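페세오(Peseo) 중고 컴퓨터 나눔 사업 중간보고

2025년 6월 17일

안녕하세요, 바바(Bava) 재단 담당자님! 봄에 지원금 받고 나서 정신없이 지내다 보니 벌써 중간보고 때가 됐네요. 딱딱한 양식은 첨부로 따로 넣었고, 여기에는 그동안 어떻게 굴러갔는지 편하게 적어 볼게요.

우선 기증부터요. 목표가 300대였는데 지금까지 544대가 들어왔어요. 빌턴(Vilton)이라는 회사에서 사무실을 옮기면서 한꺼번에 보내 주신 덕이 컸고요. 문제는 창고예요. 복도까지 상자가 쌓여서 옆 사무실에 양해를 구하고 지내는 중입니다(떡 한 상자 돌렸어요. 이건 사업비 아니고 제 돈이에요!). 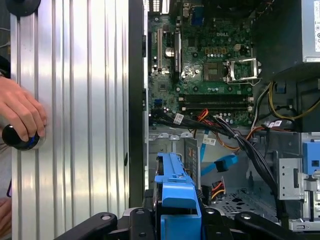 정비가 끝나서 가정으로 나간 건 거의 50대예요. 들어온 양에 비하면 한참 적죠. 저도 압니다. 저장장치를 완전히 지우고 기록까지 남기는 데 시간이 제일 많이 들어요. 처음 계획서에는 이 시간을 너무 짧게 잡았더라고요. 그래서 지난달부터 지우는 작업은 퇴근 전에 걸어 두고 밤새 돌리는데, 확실히 숨통이 트였어요.

배송은 맥브레인(MacBrayne)에 맡기고 있어요. 섬 지역 네 곳은 배 시간 때문에 자꾸 밀리는데, 받으시는 분들께는 미리 전화를 드리고 있습니다. 모니터도 같이 달라는 요청이 많은데 기증 물량이 부족해서 대기 명단만 길어지고 있고요.

예산은 부품비가 좀 남고 운송비가 모자랄 것 같아요. 항목 간에 조금 옮겨 써도 되는지 답을 주시면 변경 신청서는 바로 올릴게요. 9월에는 받은 가정에 전화 설문을 돌릴 예정이라 문항 초안도 같이 보냅니다. 4번 문항이 좀 길어서 고민인데, 한번 봐 주세요!

페세오 사업 담당 드림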